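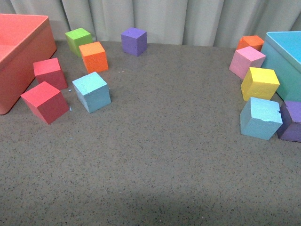

Photo: Venla Saarela

19 January 2023 | By Elli Suominen

The toy library is back, and it's bigger than ever! We closed the Gilska branch for most of December to sort, scrub and relabel, and we now have 320 toys on the shelves, plus a long row of puzzles that Hongjun Tang has checked piece by piece (if you have ever got to the end of a jigsaw and found a hole in the sky, you'll know why we love him).

Borrowing works the same way as before. Members can take home up to four things at a time and keep them for three weeks. Renew by phone or at the desk. If something breaks, please just tell us, we would so much rather mend it than wonder where it went. Anel Mathebula runs the repair table on Saturday mornings and she can fix nearly anything with wheels.

The big surprise last year was how many families came for the plain stuff. Blocks, balls, scarves, stacking cups. We lent out 2,004 items in all, and around 460 of those were building toys of one sort or another. So we've bought more of them, and the under-fives corner has moved next to the window where there's room to spread out. 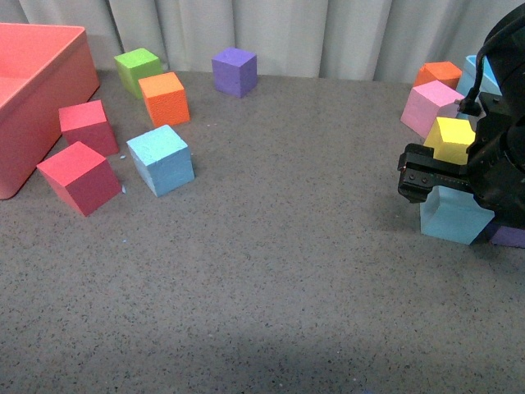 Foam cubes in bright colors, with a coral-pink bin.

New this month is a story and building hour at the Birine branch, Thursdays at 10. İlker Polat reads, then everybody builds something from the book. Last week it was a bridge for three goats, and the troll got a very nice house too! Drop in, no need to sign up, and grandparents are welcome.

Last updated: 19 January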